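The Ferry Money

Barbara Domański kept the ferry money in a biscuit tin under the counter, and at the end of every day she counted it twice.
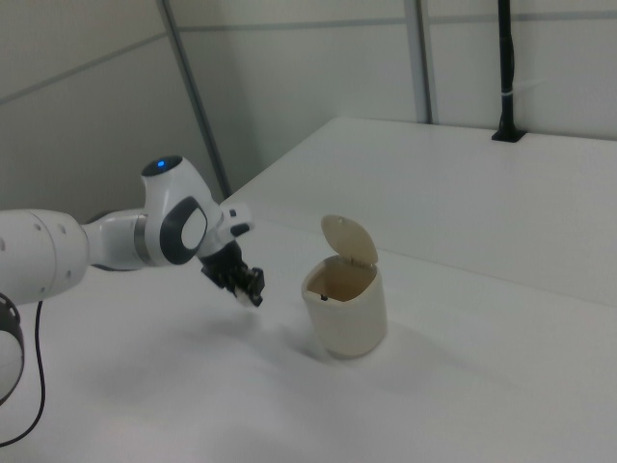 She had done this for eight years. Before that her father had done it, and he had counted it three times because he didn't trust his eyes. The ferry ran between Lillham and Besari, across the wide brown part of the river, and people paid at the ticket office on the Lillham side whichever way they were going. If they started from Besari they paid when they got off. Most of them did.

The tin held $683 on the evening Thongchai Wiriya came in to tell her he was leaving.

He stood inside the door with his cap in his hand. He had run the boat for as long as she had run the office. The boat was called the Iria, and he had painted the name on her himself, a bit crooked at the end where he'd run short of room.

"I've been offered a job at Meesuk," he said. "On the dredge."

"Doing what?"

"Driving it."

Barbara put the notes back in the tin and shut the lid. Through the window she could see the Iria tied up at the landing with her lights off. The river was high for June and had a lot of sticks in it.

"When do they want you?"

"End of the month."

"That's not long."

"No."

She asked him what they were paying and he told her. She couldn't match it, and she didn't say she would try. The council gave them $2,000 a quarter for fuel and repairs, and the last two quarters it had all gone on the gearbox. Her own wage came out of the tin, and so did his.

"Have you had your tea?" she said.

He hadn't. She locked the office and they walked up the hill to her place, where there was half a shepherd's pie in the fridge. She heated it in the oven and cut up a tomato. Thongchai sat where he always sat, with his back to the heater. He had eaten at that table on and off since her father's funeral, when he had stayed behind to dry the dishes and then fixed the tap.

"Who'll you get?" he said.

"I don't know. Might be the Besari school bus bloke. He's got his ticket."

"He's rough on a throttle."

"Then you'd better show him."

They ate. It started to rain, and she got up to bring the washing in off the verandah. When she came back he had put the plates in the sink and was looking at the calendar on the wall, the one from the chandlery, where she wrote the tides and the dentist.

"I thought you'd be angry," he said.

"I might be tomorrow."

He nodded. He dried the plates and put them away in the right cupboard, then said goodnight and went off down the hill with a torch.

She was angry the next day, as it happened. She was short with a woman who wanted to pay by cheque, and she told two boys they couldn't bring a goat across, though goats had gone across before. At lunch she walked down to the landing to say something to Thongchai and found him lying on the deck with his arm down the engine hatch. He asked her to pass him the small spanner. She passed it. After that it seemed too late to say anything, so she held the torch for him until the one o'clock was due.

The boys were still on the bank with the goat.

"Go on, then," she told them. "Hold on to it."

The school bus driver said yes. He came down for a week of evenings and Thongchai stood behind him at the wheel, not talking much. On the first night he hit the Besari landing hard enough to knock a board loose. By the last night he could put her alongside with hardly a bump, and Thongchai told him to watch the sandbar after rain and gave him the spare key.

On his last day Thongchai brought the takings up from the Besari side himself. Barbara counted the notes, then the coins. She took his wage out and put it in an envelope, and he folded the envelope and put it in his shirt pocket without looking inside.

"Meesuk's only an hour by road," he said.

"I know where Meesuk is."

"I'll be back most weekends. My mother's still here."

"There's usually a pie," she said.

He put his cap on. She listened to him go down the steps, and heard him stop at the landing and stay there a while before his ute started. Then she tipped the tin out on the counter and counted it again.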